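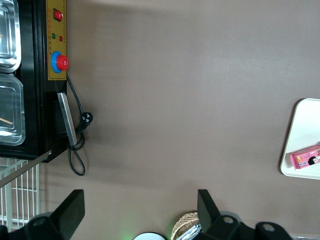
Glenys Treloar wrote in to say she never knows where the cord should go when a countertop machine gets put away between jobs, and could we do a page on it. OK Glenys. Quick one, bench is waiting.

Cords and counter machines

Pull by the plug, never the cord. Obvious, still see it daily.

Loose loops, big as a dinner plate. Don't wind it tight round the machine, it kinks right where it goes in and thats where they fail.

Plug up on the tabletop where you can see it. Not hanging off the edge.

Switch off first, then unplug. Red stop button is for emergencies, don't use it as your everyday off switch. If somebody has hit it, find out why before you reset.

Steel trays

Lift out, warm water, drop of dish soap, soft cloth. No steel wool. Rinse, then dry right away or you get spots. Run a finger under the rolled rim, gunk hides there. Wooden sticks out of the tray before washing, they swell and go furry. I toss mine after 6 uses.

Control panels: damp cloth, wrung out hard. Spray the cloth and not the panel. Cotton swab round the switch. Same for the collar under a stop button, crumbs get in.

Handles get greasy, wipe along the grain of the metal. Dry cloth after.

The table

Wipe toward you, one direction. Keep the middle clear, park everything along the edges, so theres always somewhere to set down a hot tray (on a trivet!!). Best habit we picked up at the Plaltham kitchen, Nkrumah Boateng's idea. Takes 7 minutes at closing.

More next month, drawer liners probaly. Send questions to the usual Rakena mailbox.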